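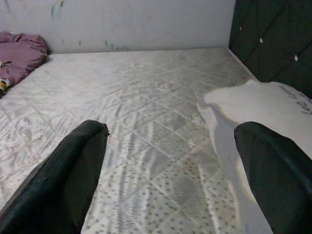
Gathering bed-tidying examples at home: a gentle walk through

By Kirsty Niven

When I first joined the Flatside project I thought the clever part would be the learning, and that collecting the examples would be a matter of switching things on and waving the arms about. Two winters later I have a rather different view! Most of what our model does well (and a good deal of what it does badly) can be traced back to how somebody set up a bedroom one morning. So I have written down how I go about it, in the order I do things, and I hope it saves you some of the muddle I got into.

Before you start

Choose one job and write it down in a single sentence. Ours for this set was "put the pillow, the blanket and the book where they belong on the bed". If you find yourself adding "and then" to the sentence, you probably have two jobs, and they are better recorded separately.

Strip the bed down to the mattress for your first few runs. Sheets are lovely, but they slide about, and you will want to get used to the pillow and blanket first. Shiny quilted covers are worth including, by the way. The wrist cameras see a good deal of glare on them, and a model that has only met plain cotton can get in a terrible tangle.

Setting out the things

1. Put the arms at the foot of the bed and check that both grippers can reach the mattress without stretching.

2. Look at the live picture from the head camera and from each wrist. You want the near edge of the bed in the head view, and both fingertips in the wrist views.

3. Place your objects, and place them differently every time. I keep a little stack of cards in Sorar, our note-keeping tool, and draw one before each run: blanket bunched on the left, pillow by the headboard, book face up near the front, and so on. Left to myself I put the pillow in the same spot again and again, and I never notice until somebody plays the clips back.

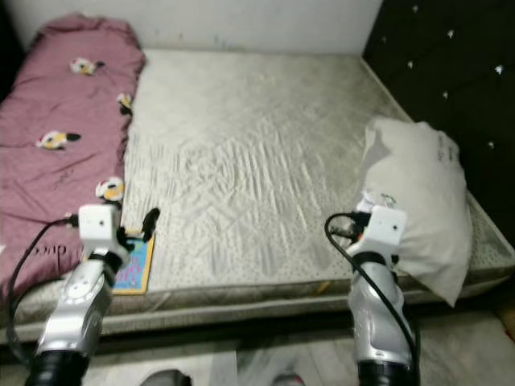 Both arms at the foot of the bed, with the right gripper against the pillow and the book lying at the front left.

Recording a run

Start with the fingers open and clear of everything, hold still for a breath, then begin. Move a touch slower than feels natural. With a pillow, come in from the side and close gently. With a blanket, go for a fold that stands up, because pinching at a flat bit mostly gets you nothing.

If you fumble, carry on and put it right. A missed grasp followed by a good one is a useful example, so please don't throw it away. Mark it "recovered" and move along. The only runs I bin are the ones where a camera dropped out or I forgot what I was meant to be doing (it happens, usually before lunch).

Keep an eye on the cables as you go. They loop out beside the grippers and will catch a blanket if you swing round too quickly.

How many is enough?

We began to see steady behaviour at 2,000 runs and stopped this set at 2,802, having planned for 3,000. I do 19 in a sitting and then put the kettle on. Past that my movements get lazy, and the model will happily learn lazy ones too.

Save each sitting in its own folder with the card number in the name, and back it up before you make the bed again.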